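In Praise of the Shut Door

My grandmother's house in Bremness had eleven doors on the ground floor alone, or so my uncle always claimed, and every one of them was kept shut from October until the daffodils. You learned as a small child to pull the door to behind you, and if you forgot, a voice would come from three rooms away asking whether you had been born in a barn. I thought it was a dreadful way to live. I wanted to grow up and have one great big room with everything in it, like the people in magazines.

Well, I grew up, and for nine years I had precisely that. We bought a house in Badulden that had been opened up by the owners before us, kitchen into dining room into sitting room into what the agent's leaflet called a garden zone, and we were delighted with it. Friends came in and said "Oh, the space!" and we stood there glowing as though we had made the space ourselves. It was lovely for parties. I would never say otherwise, and if you give a lot of parties you may want to stop reading and go and put the kettle on.

The trouble is that most of life is a wet evening with the washing machine on its spin, one child practising the recorder, the other watching something with explosions in it, somebody frying onions and somebody else (me, usually) trying to talk to her sister on the telephone. In a house with doors these are separate events. In our house they were all one event, and it went on every night from half past four until bedtime. I found I had started taking calls in the airing cupboard, among the towels, and I was rather happy in there.

I've come to believe that a door is mostly a piece of good manners. When you close one gently you are telling the rest of the household that you love them and will see them at supper. When you knock on one, you are telling the person inside that their time belongs to them. I don't know how you teach a child to knock in a house where there is nothing to knock on, and I can report that mine came to it very late, with some embarrassing results.

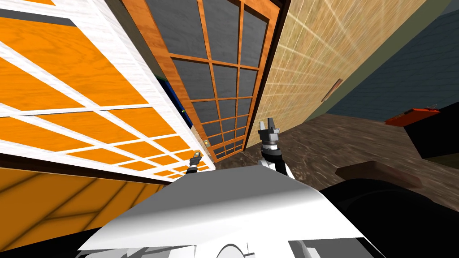

It was Ronaldo Guerra who finally talked me round. He is a joiner, and he had come to look at a rotten windowsill, and he stayed for two cups of tea and most of a lemon cake. He told me that when he started out, half his work was taking doors away, and that these days he spends his time putting them back, sometimes in the very same houses. He wasn't smug about it. He said people weren't wrong to want light, they had simply been sold the light and the noise as a pair, and you could have the one without the other if you were prepared to think about glass.

So we thought about glass, for the best part of a year. My husband wanted something that folded. I wanted something with a proper handle and a bit of weight to it, and I'm afraid I became quite boring on the subject. I dragged him to a reclamation yard out at Drestano, where they had doors stacked against each other like toast in a rack, and I fell for a pair with old, slightly wavy panes. They were £676, before anyone had touched them, and I know how that sounds. A new set from Vasconcelos, the big showroom by the ring road, would have been nearer £2,000, and my husband still brings this up as though we had made a profit.

They have been in since the spring. The onions stay in the kitchen. The recorder is still audible, but it has moved a little further off, as if it were being played by a neighbour's child, and I find I feel much more kindly towards it. We can still see one another through the panes, and there's a good deal of waving and pulling of faces. The heating bill has come down too – by £115 over the autumn quarter, though I suspect the mild weather deserves part of the credit.

I do hear the arguments on the other side. My sister has a tiny flat, and if she put back every wall she would be living in a row of wardrobes. A friend whose father uses a wheelchair says wide open floors have been a godsend, and I wouldn't dream of telling her to go and buy a set of double doors. But for the ordinary family in the ordinary house, wondering whether to knock the whole lot through before Christmas, I'd gently suggest living with the walls for one winter first. Have the row about the television with a door between you and see how much shorter it is.

My uncle came to stay last month and went round opening and closing the new doors for quite some time, listening to the latch. Then he left them standing wide open and went to bed, and I'm sorry to say I shouted up the stairs about the barn.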